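How to Start a Secular Discussion Group in a Small Town

Mon 11 October, by the Sedville Freethought Page
6 min read

I moved to Sedville four years ago and spent the first two of them assuming I was the only nonbeliever within driving distance. I wasn't, of course. There were plenty of us, all keeping quiet at potlucks and bowing our heads a little late. So I started a discussion group, and since then I've had a steady trickle of emails from people in other towns asking how I did it. I've written the same reply so many times that I'm putting it up as a page.

First, decide what the group is for. Mine is for talking. We pick a topic, somebody opens it, and we go for ninety minutes. Some people will want a support group for folks who've left a church, and some will want a debate club, and those are both fine things, but try to do all of it in one evening and you'll lose half the room (I did, in my first September). Write one sentence that says what happens at a meeting and put it on everything you send out.

Second, find a room. Your living room is tempting and I'd skip it. A lot of people who are new to this are nervous, and walking up to a stranger's front door is a big ask. Try the library, a community college, or the back of a coffee shop on a slow night. We meet at Garside Hall, where the small room costs $17 for the evening and we pass a jar. 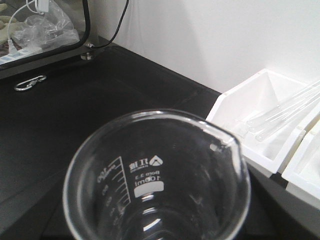

Do you have to put the word "atheist" in the name?

You don't, and plenty of groups do very well without it. I went with "Sedville Secular Conversations" because I wanted the agnostics, the humanists, the lapsed everythings and the people who hate labels to feel they could come. I've gone back and forth on it! A group two counties over uses "atheist" right in the name and they like how clear it is. Pick the word you'd be comfortable saying to a librarian when you book the room, and move on. You can change it later.

Third, get the word out. Sedville is a small place, with 3622 people on the sign as you drive in, so I figured a paper flyer would do more than anything online. I put them up at the library, the laundromat and the Nodari bakery, which has a corkboard by the register. Ask before you pin anything. One store said no, politely, and I said thanks and left, and I still shop there. Keep the flyer friendly. Day, time, place, topic, an email address. Leave off the jokes about religion, even the good ones.

Make the email address a new one, too, just for the group. Some people who write to you will not be out to their families, and you don't want their messages sitting next to your dentist reminders on a screen your kids can see. My mailing list has 68 names on it now and I send every message blind copied. Please don't skip that. I've heard of people being outed by one careless "reply all," and in a town this size that can mean trouble at work. 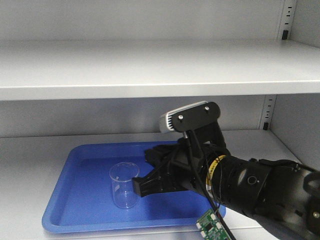
Fourth, pick a first topic that everyone can talk about without homework. "How did you come to believe what you believe?" is a good one. Save the problem of evil and the arguments about free will for the third or fourth meeting, once people know each other's names. We tried a book early on — a slim paperback from Pudusel Press on ethics without God — and most people hadn't finished it, so the evening turned into three of us talking and everyone else being polite.

Set a couple of ground rules and say them out loud at the start. Ours are that whatever's said in the room stays there, and that believers are welcome and get treated like guests. We've had a few come along. One has been to more meetings than I have.

Watch the clock and watch the talkers. Every group gets a person who can go for twenty minutes on the historical Jesus, and sometimes it's me. I keep a little kitchen timer on the table, set for three minutes when things get lively, and people are surprisingly good about it.

Don't panic over low turnout. I printed 80 flyers for the first meeting and four people came. The next month it was six, then back to four. Keep the same night and the same room for at least half a year before you change anything, so the ones who are working up their nerve know where to find you.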